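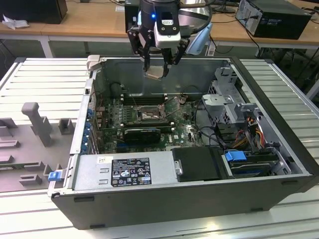 Helpers wanted at the Brislow computer bench

We mend old desktop towers at Benham and pass them on to families nearby, and we'd dearly love 2 more pairs of hands! You'll take off side panels, swap memory and get to know your way around a motherboard, all at your own pace.

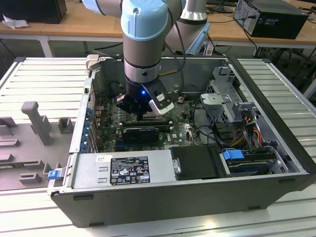
It's 8 hours a week until October, paid at £20 an hour, and there's always tea (and usually cake). Beginners are very welcome, so do drop us a line at the Brislow office, 28 Ruvum Road.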